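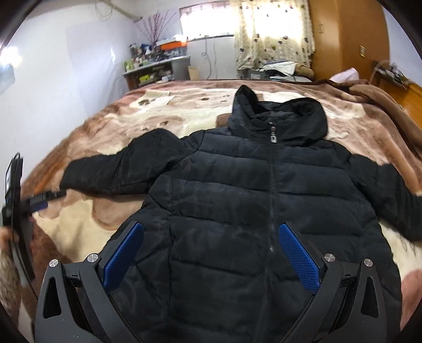
The jacket in question, hood up top, zipped at the collar.

Topic: Washing a down coat at home or paying for it?

gridville_randi
Posted 20 August 2023
I want to get my winter coat clean before the season instead of waiting until everyone else has the same idea. It's a black puffer with a hood, I've had it four winters, and the collar and cuffs smell like sunscreen and bus. The cleaner on Cabrera wants 20 dollars plus extra for the hood. Tag says machine wash cold, gentle. Has anyone done this without wrecking it? I have a top loader with an agitator.
Randi Sæther

pete_onesley
Don't use the agitator machine. I tore a baffle in mine that way and had feathers in the drum for a month. Go to a laundromat and use a front loader. Zip it up all the way first, empty the pockets, and turn it inside out.

marlowe18
Agree on the front loader. I disagree about inside out. The dirt is on the outside, so that's the side that should face the water. I spot clean the collar with dish soap and a soft brush and then run it right side out.

pete_onesley
Inside out protects the shell from the zipper. I've done it both ways and the pulls leave marks on thin nylon.

marlowe18
Not if it's zipped and you wash it alone.

dustbin_carol
The wash is the easy part. Drying is where people give up. Low heat, three clean tennis balls, and plan on being there for hours. Mine took 18 quarters the last time. Stop every half hour and break up the clumps with your fingers. If it smells like a wet dog, it's still wet inside, so keep going.

gridville_randi
Is regular detergent OK? I have Tosura liquid, the unscented one.

dustbin_carol
A small amount is fine. No softener. Run a second rinse.

hank_t
Going to be the odd one out here. I'd pay the 20 dollars. A coat like that can run 200 to replace and you'll spend half the price of the cleaner on the dryer anyway. Ask whether they wet clean or use solvent. The place in Onesley wet cleans and mine came back fine.

marlowe18
The place in Onesley lost my belt.

hank_t
That's a different problem – did they pay for it?

marlowe18
Store credit.

pete_onesley
One more thing, check that it really is down. Plenty of puffers are polyester fill and dry a lot faster. It should be on the inside tag.

gridville_randi
Checked. It says 100% polyester. So I guess my title is wrong.

dustbin_carol
Then forget most of what I said. Cold, gentle, low heat, two balls. Still no softener and still not the agitator.

gridville_randi
Will try the laundromat next to the post office – the big machines there are front loaders. Right side out, sorry Pete.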